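Ticket 443: cabinet doors in the kitchen planner keep coming back gray

Hi Raluca, me again! Sorry to reopen this one, I know you closed it before lunch and I said thanks and everything.

So I did what you suggested: cleared the texture cache, restarted Kasari, loaded the Lilorska kitchen from scratch. The walnut finish came back on 3 of the doors (yay!) and then I saved, reopened, and they'd gone gray again. The grain is still there, it's only the color that drops out. Countertops and floor are fine, and so is the awful backsplash the client picked.

Stuff I've tried since:

- swapped walnut for oak, same gray
- turned shadows off, no change (everything looked worse, so I turned them back on)
- opened the file on Endang's laptop, where it's gray too, so I don't think it's my graphics card
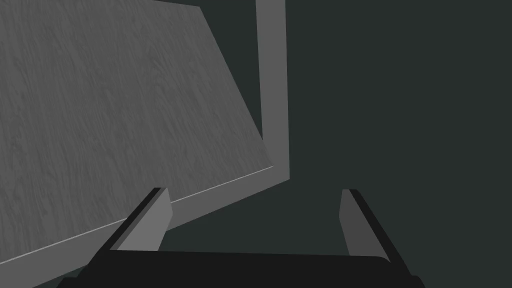
Endang thinks the finish library is still pointing at the old Drornville server, the one we moved off in October. I looked in preferences and there are 2 library paths listed, and the top one won't let me edit it. Is that an admin thing? If you can unlock it I'm happy to poke at it myself.

I'm at my desk until 3 and the client wants renders tonight, so call me if that's easier than typing!

**Status:** reopened, waiting on Raluca Stanciu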